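足球小课堂：国家队的名单是怎样定下来的

每逢大赛之前，各国足球协会都会公布一份球员名单。名单上的人将代表国家参加比赛，名单之外的人则留在自己的俱乐部继续训练。许多小读者会问：这份名单由谁来定？为什么有的球员踢得很好，却没有入选？本文为小学中高年级读者介绍国家队选人的基本过程。

一、什么是国家队

足球运动员平时属于俱乐部。俱乐部与球员签订合同，安排训练，并派球员参加联赛。一名球员的队友可能来自许多不同的国家。

国家队则不同。国家队的球员必须具有这个国家的国籍，并且符合国际足球组织规定的参赛资格。国家队不会天天集中训练，只在一年中的几个时段把球员召集到一起，这样的时段叫作“国际比赛日”。在国际比赛日期间，俱乐部应当按照规定让球员前往国家队报到。

有些球员拥有两个国家的国籍，例如父亲和母亲来自不同的国家。这样的球员需要选择代表哪一个国家。在正式比赛中代表一个国家出场之后，再想更换就要满足严格的条件，有时不能更换。

二、谁来决定名单

决定名单的人是国家队主教练。主教练不会独自完成全部工作，他有一组助手，其中包括助理教练、守门员教练、体能教练、队医和比赛分析人员。

分析人员观看大量比赛录像，记录球员跑动的距离、传球的次数和防守的位置。队医了解球员有没有受伤，伤好到了什么程度。教练们也会到现场看球，因为录像通常跟着球走，球员在没有球的时候怎样跑位，在看台上看得更清楚。
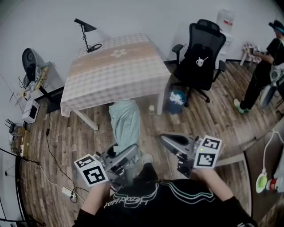 里克洛（Riklow），2024年11月18日，星期一

三、从大名单到最终名单

选人通常分为几步。教练组先列出一份范围较大的名单，称为“初选名单”。初选名单上的人数比最终能够参赛的人数多，这样一来，如果有人受伤，教练可以很快找到替补人选。

接下来是集训。球员们住在同一个训练基地，一起吃饭、开会和训练。集训期间常常安排热身赛。热身赛的结果不计入正式比赛的积分，教练可以借此机会试用不同的阵型，也可以让年轻球员第一次穿上国家队的球衣。

集训结束后，教练组按照比赛规程规定的人数提交最终名单。提交之后，一般只有在球员受伤或生病的情况下才能换人，而且需要提供医生的证明。

四、为什么要考虑位置

一支球队不能只由前锋组成。场上有十一名球员，其中必须有一名守门员，其余的人分别担任后卫、中场和前锋。为了应对伤病和红黄牌停赛，每个位置都要有后备人选。大赛的名单里通常有三名守门员，尽管比赛时场上只能有一名。

我们来看一道名单里的算术题。假设比索恩队（Bison）的初选名单上有7名左后卫，而最终名单只需要两名，那么就有五名左后卫不能入选。他们当中也许有人在联赛里表现出色，只是同一个位置上的竞争十分激烈。如果同一份名单上只有两名右后卫，这两个人入选的机会就大得多。

五、经验和年龄

代表国家队正式出场一次，叫作“一次国家队出场”。英语里把它称为“cap”，原意是帽子。很久以前，英国的球员代表国家队比赛后会得到一顶帽子，这个说法便流传了下来。

假设有两名中场球员。一名球员已为国家队出场101次，另一名球员出场71次。两个数字都很大，说明他们都有丰富的经验。不过，教练不会只按照数字的大小来挑选。如果出场次数较多的球员最近几个月在俱乐部很少上场，他的体能和状态可能会下降，教练也许会选择另一位，或者选择一名还没有出场记录的年轻人。

年轻球员多半先在各级青年队里成长。青年队按照年龄分组，例如十七岁以下、二十岁以下等。国家队教练会与青年队教练定期交换意见。

六、落选以后

没有入选的球员可以继续在俱乐部比赛。名单不是永久的，每一次集训都会重新制定。今年11月没有入选的球员，明年1月在联赛中表现良好，便有可能出现在下一份名单上。

对于落选的球员，教练组通常会提前打电话或当面说明情况，然后再向公众宣布名单。球迷可以对名单有不同的看法，但应当尊重球员和教练，不在网络上使用侮辱性的语言。

七、词语小辞典

主教练：负责球队训练、选人和比赛指挥的人。
热身赛：正式比赛之前进行的练习性质的比赛，也叫友谊赛。
集训：球员在一段时间内集中到一起训练。
替补：没有首先上场，但可以在比赛中换上场的球员。
停赛：因为红牌或累计黄牌等原因，在规定的场次里不能参加比赛。

八、动手试一试

请与同学一起为班级足球队拟定一份名单。先写下每个人喜欢的位置，再看一看哪些位置人太多，哪些位置没有人。讨论之后，请每位同学说明自己的选择理由。讨论时应轮流发言，认真听完别人的意见。

伊姆霍夫少年体育馆（Imhof）的阅览区备有本文的纸质版，共印制700份，供学校和家庭取阅。同系列的下一篇将介绍裁判员如何判断越位。

塞沃夫少年体育教育中心（Sevov）编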